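Walotach ground

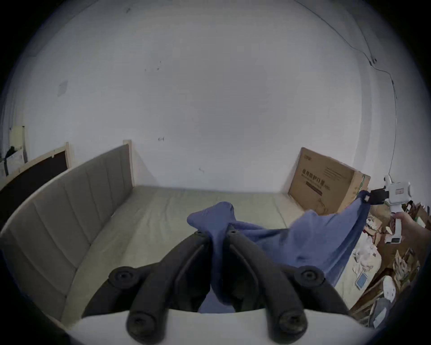
According to Ankica Nedeljković, Walotach ground is best understood as a surface that "accepts water the way paper does but keeps its tooth like plaster," and most later accounts of the technique begin from that remark. In general use the term refers to an absorbent chalk and glue preparation applied in thin coats to a rigid panel, and by extension to paintings made on it in diluted tempera or watercolor. It is distinguished from ordinary gesso by its lower glue content and by the addition of cellulose fiber, which changes how thin paint spreads.

Name

The name comes from the village of Walotach, where the ground was first prepared in quantity at a summer painting school. Painters at the school called it simply "the white." The longer form came into use when the material was listed in the supply catalog of Vendholm, a dealer in panels and dry pigments. Some English-language writers use "Walotach gesso," but this is avoided in technical writing, as the mixture falls outside the proportions usually given for gesso.

Composition

The ground is made from precipitated chalk, rabbit-skin glue, cotton fiber and water. The glue is soaked overnight in cold water and then warmed until fully dissolved. It is not allowed to boil, which weakens it. Chalk is sifted into the warm glue and left to sink under its own weight before stirring, a step that limits air bubbles. The cotton fiber is beaten separately to a fine pulp, strained, and added last.

Recipes differ mainly in the share of fiber. The Walotach school used 8 grams of dry fiber to each liter of prepared ground. The version sold by Vendholm contained less, and was criticized for behaving too much like a standard gesso. Higher amounts give a softer surface that lifts under repeated brushing. A few painters replaced part of the chalk with marble dust, which makes the surface harder and slower to absorb.

Preparation of the panel

Solid wood and plywood panels have both been used. The panel is sized on the front, back and edges with a weak glue solution and left to dry flat. Open-weave linen is sometimes glued to the face before the first coat, though this was never standard at the school.

The ground is applied warm with a wide, soft brush. Each coat is laid at a right angle to the one before it, and the next is added when the surface has lost its shine but still feels cool. The usual number of coats is 12. Fewer coats leave the absorbency uneven, while a much thicker layer tends to crack at the corners as it dries. The back of the panel receives a matching number of plain glue coats to limit warping.

Finishing is done with a damp cloth or a flat scraper. Sandpaper is rarely used, as it cuts the exposed fibers and leaves small pits that show as dark points under a wash.

Painting method

Paint is applied in thin washes, usually from light to dark. The ground draws water down quickly and holds pigment near the surface, so edges set within seconds. Corrections are possible only while the wash is wet. Once dry, a passage can be lightened by scraping, but the exposed area absorbs more strongly than before and must be resized with dilute glue before it is repainted.

White paint is generally left out, and the lightest tones are formed by the bare ground. Painters trained in oil often found this difficult - the value range is narrow and dries lighter than it appears when wet. Egg tempera can be used over a completed wash drawing, and this combined method is seen in many of the later panels.

Exhibitions and collections

The first group showing of works on Walotach ground was held at the Babalola gallery in December, with 28 panels by former students of the school. The selection was limited to unvarnished works. A larger survey, titled "Chalk and Water," opened at the Nutano art center on Jan 14, 2020, and brought together 169 panels, test boards and notebooks. The test boards were displayed flat in low light, grouped by fiber content.

The Nutano center also keeps the largest study set of the material, including unused panels from several batches. Smaller holdings remain with the Babalola gallery and in private hands.

Conservation

Panels on Walotach ground are sensitive to changes in humidity. The glue swells in damp air and shrinks in dry air, and the fiber only partly relieves the resulting strain. Typical damage consists of fine cracking along the wood grain, lifting at the edges, and mold on the unpainted margins.

Varnish is not recommended. It sinks into the absorbent surface, darkens the bare areas and cannot be fully removed. Works are normally framed behind glass with a spacer, so that the paint does not touch the glazing. Surface dirt is removed with a soft dry brush. Water-based cleaning is ruled out for wash passages and is used with caution on tempera.

Several panels varnished by early owners have turned a uniform pale brown. Treatment has been limited to reducing the surface gloss.

See also

Gesso
Distemper
Egg tempera
Panel painting
Silverpoint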